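Technical Support and Leasing Assistant – Pokineo

Pokineo leases laptops, small office servers and point-of-sale computers to local businesses. We have 81 customers at the moment, most of them shops and dental offices, and we are looking for one more person to join our support team of 13 people.

Your work will be to prepare the machines before they go out, install Windows or Linux as the customer wishes, and answer the phone when something does not start. You will also check the returned computers, erase the disks and write a short report on the condition of each one.

We ask for 2 years of experience with computer hardware. You should be comfortable with opening a case and changing a drive or a memory module. A driver's license is needed for visits to customers.

The position is full time, starting in August. After the trial period you receive a training budget of $2,000 per year, which you can spend on any certificate related to the job. 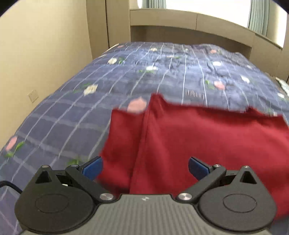 Two days per week can be done from home – the phone line works there also. Please send your resume and a few lines about yourself to Uzma Janjua at our Arain office. Questions about the technical side can go to Abbas Yazdani, who leads the workshop.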